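CAPÍTULO 4
A visita ao posto de trabalho

Quem estuda automação pelos catálogos aprende primeiro as especificações: carga útil, alcance, repetibilidade. Este capítulo segue outro caminho e parte de um dia aberto, com visitantes de pé junto das bancadas e técnicos que têm de responder a perguntas enquanto trabalham. O caso escolhido é o da Nartey, uma empresa de Irulville que desenvolve garras para tarefas domésticas e que abriu as portas ao público em 16 de fevereiro de 2024.

O programa tinha três partes. De manhã, uma sessão curta sobre o projeto Plundari, dedicado à preensão de objetos de uso corrente. A seguir, a demonstração propriamente dita, repetida para grupos pequenos. No fim, uma hora de perguntas. Inscreveram-se 101 pessoas, na maioria estudantes do ensino profissional e pequenos fabricantes da região. A empresa preparou 47 objetos para o dia, escolhidos por serem baratos, fáceis de substituir e diferentes uns dos outros na forma e na rigidez.

4.1 O que se mostra numa demonstração

Uma demonstração pública é uma versão reduzida do trabalho. O operador escolhe a tarefa, conhece o objeto e pode repetir. O visitante deve ter isto presente quando tira conclusões. Uma preensão bem feita diante do público informa sobre aquele objeto, naquela posição, com aquele operador. Para falar de fiabilidade é preciso uma série de ensaios com critérios fixados antes do início.

Na Nartey, a garra é de dedos paralelos e usa-se na mão. Cada dedo é movido por braços articulados e termina numa almofada que toca no objeto. O mecanismo é simples e serve bem para o ensino, porque o aluno consegue seguir com os olhos o caminho da força, desde o corpo da ferramenta até ao ponto de contacto.

Os objetos rígidos e os objetos moles põem problemas distintos. Numa espátula de madeira, a dificuldade está em segurar um cabo estreito sem que ele rode entre os dedos. Num artigo de tecido, a forma altera-se com o aperto, e a largura medida antes do contacto deixa de valer depois dele.
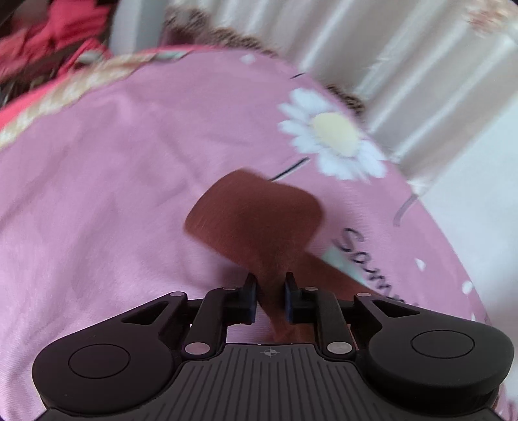
Preensão de um objeto rígido (em cima) e de um objeto de tecido (em baixo).
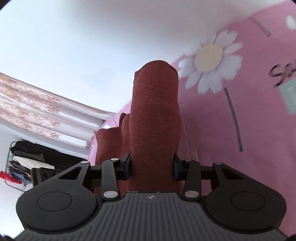 Um dos visitantes quis saber se não seria mais útil ver a garra falhar, visto que os fabricantes só mostram o que corre bem. Acrescentou que na sua oficina tinham comprado um equipamento Flindus depois de uma demonstração muito convincente e que levaram até março do ano seguinte a acertar a força de aperto para as peças que de facto usavam.

A observação foi bem recebida e a resposta interessa a este capítulo. A equipa indicou que o registo do projeto Plundari reúne mais de 2.000 tentativas de preensão e que 1.292 dizem respeito a objetos deformáveis. As tentativas falhadas ficam no registo, com a mesma ficha das restantes: objeto, ponto de contacto, orientação da garra e motivo provável da falha. Os grupos da tarde puderam consultar algumas dessas fichas.

Este site utiliza cookies para melhorar a sua experiência de leitura. Ao continuar, aceita a nossa política de cookies. Aceitar | Gerir preferências

4.2 Preparar a visita

Antes de uma visita deste género, o aluno deve ler a ficha técnica do equipamento e levar por escrito as perguntas que ela deixa sem resposta. Convém perguntar pelo desgaste das almofadas, pelo tempo de troca e pelo modo como se definiu uma preensão válida. Esta última pergunta é a que mais varia de empresa para empresa: há quem considere suficiente levantar o objeto e há quem exija que ele seja pousado num local determinado.

Durante a demonstração, tome notas separadas para o que observou e para o que lhe foi dito. As duas colunas serão usadas no exercício de relatório da secção 4.5. A secção seguinte trata da geometria dos dedos paralelos e do cálculo da força de contacto.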